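Re: [mullow-dev] marker pose drops out near full close
Date: 7/23/22

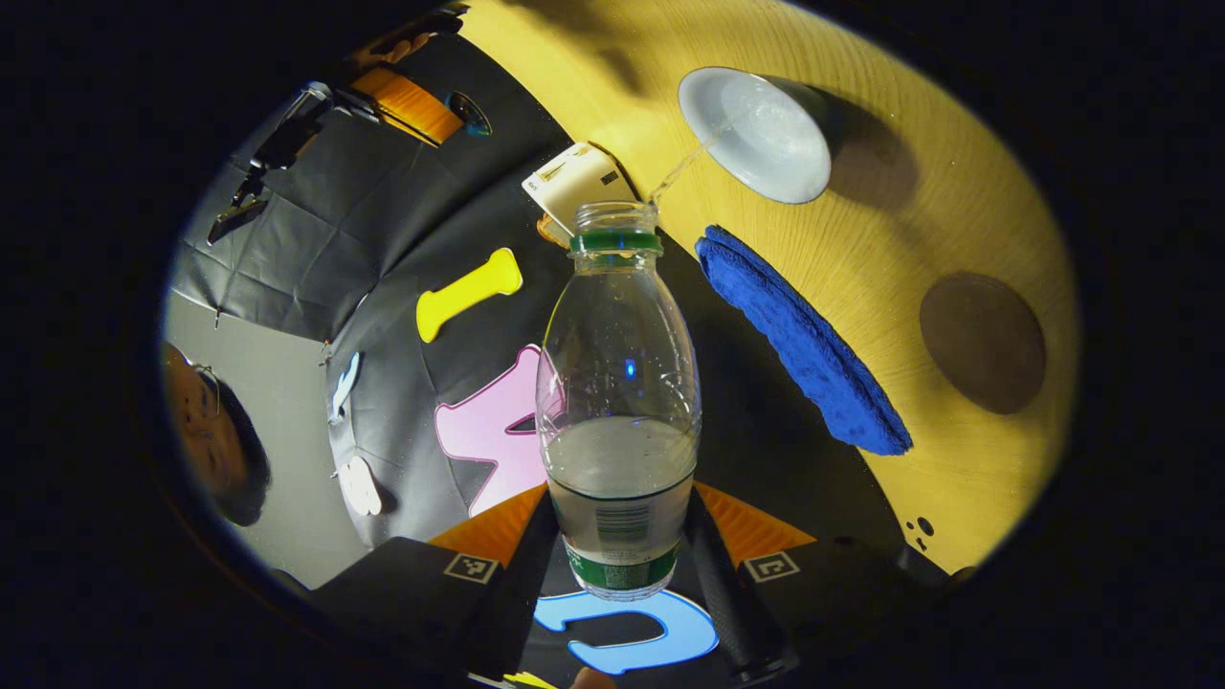 Wrist view, both finger markers in view, clear bottle between the fingers.

> With the Rateo build from April, the right finger pose goes
> missing for a few frames whenever the jaws approach an object.
> The width estimate then jumps and the planner aborts. Is this
> the detector or the filter? We run with the default settings.

Mostly the filter. In a replay of 500 frames the detector lost one of the two markers in 38 of them, never for more than 2 frames in a row. The default gate in Mullow treats a single missing marker as a full loss and resets the width to the last commanded value. That reset is the jump you see.

Two changes on the branch han-width:

The gate now keeps the surviving marker and mirrors it across the calibrated jaw axis. Variance is inflated for as long as the other one is missing.

Marker corners are undistorted before the pose solve. The old code undistorted the center only, and that is poor with a fisheye lens – look at how the yellow tabletop curves in the view above.

Transparent objects are a separate problem. The Tridadent segmenter still returns a mask for the green neck ring and the label and very little in between, so do not feed its output to the grasp planner for clear bottles. Use the jaw width and a fixed height offset for now.

If you still see aborts, set gate_history to 16 and send the log with the replay hash. The calibration file format has not changed.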